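The Irolell House Comes to Market, and With It a Piece of Television

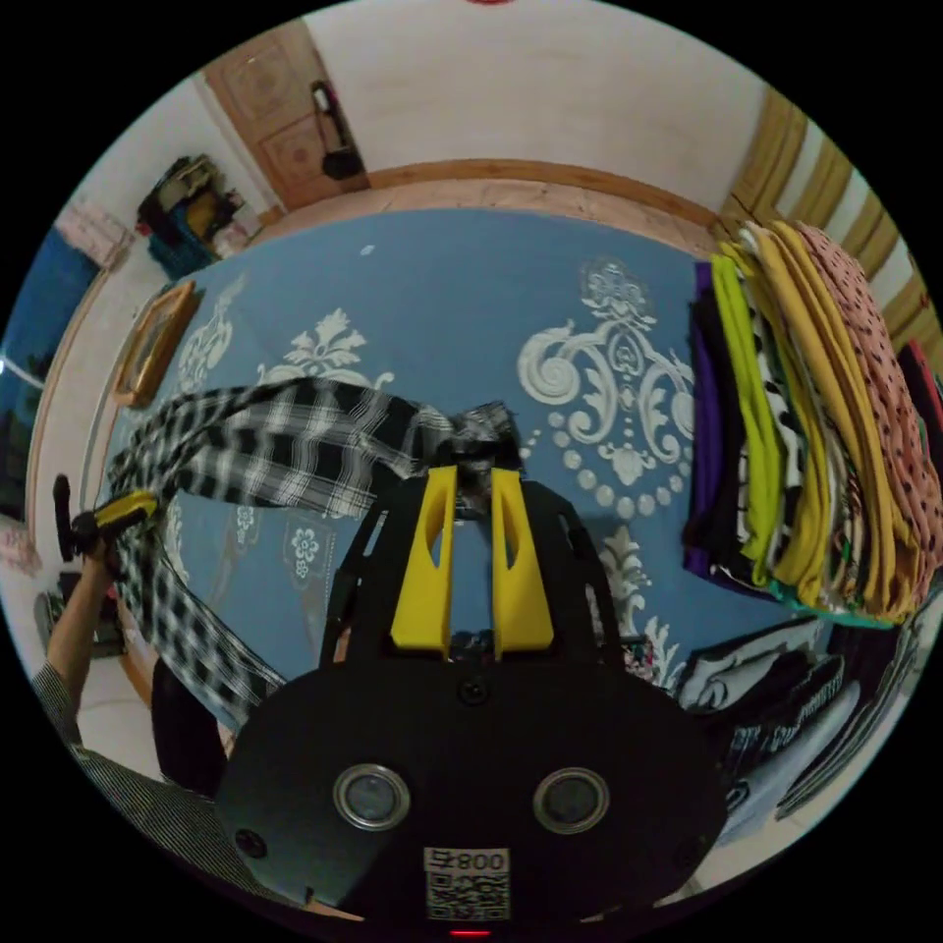 Blue damask-print bedding with a black-and-white plaid cloth.

Viewers who followed the family drama Chantharasri through all 8 of its seasons will be interested to learn that the house used for its exterior shots has been listed for sale. The property stands on a corner lot in Sustummont and has been known locally as the Irolell house since well before any production company took an interest in it. The listing went up in August, and the asking price has not been published. Interested parties are invited to apply to the agent in writing and to provide proof of funds with the application.

This blog has covered filming locations for a number of years, and it is the general experience here that such houses sell slowly. A buyer who loves the series is seldom the same buyer who needs four bedrooms and a dry basement. The Irolell house may be an exception. It was a respectable family home before the cameras arrived, and the production altered very little of it. The porch was widened for the second season and the front door was repainted green. Both changes were kept by the owners afterward.

It should be noted that almost none of the interior scenes were filmed at the address. The kitchen, the back stairs and the long dining room where the family held its Saturday quarrels were built on a stage by Skitent, the company that produced the series. A visitor who walks through the front door expecting to find that dining room will find a modest hallway and a coat closet. The listing states this plainly, and the agent deserves credit for doing so.

A small number of interior shots were made on location, chiefly in the pilot. The upstairs landing appears twice, and the window at the end of it can be seen in the opening titles. Readers who own the first season may wish to compare the pilot with the second episode, in which the landing has been rebuilt on the stage and the window has moved to the opposite wall. The change was never mentioned in the series.

Of the 71 episodes broadcast, 30 contain new footage of the house. The remainder rely on shots already held by the production, which explains why the maple in the front yard is in full leaf during the winter holiday episode of the sixth season. Letters were sent to the network on the subject at the time. The maple has since been removed following storm damage, and the view from the street is considerably more open than the one seen on television.

Prospective visitors are reminded that the house is a private residence and that viewings are by appointment only. Sustummont has limited parking on the surrounding streets, and the town has asked that tour buses use the lot behind the library. Photographs from the sidewalk are permitted. The porch steps, the driveway and the side gate are all private property, whatever may have been possible during the years of filming.

Memorabilia from the series is being offered separately. Skitent has prepared a catalog of 520 lots, among them the dining room chairs, several costumes and the brass mailbox from the final episode. The mailbox is expected to attract the most attention. It was never attached to the real house, and any purchaser of the property who wishes to have it there will need to bid for it like anyone else. A further entry will be posted here when the sale dates are confirmed.

Contact the author | Copyright, all rights reserved | Back to top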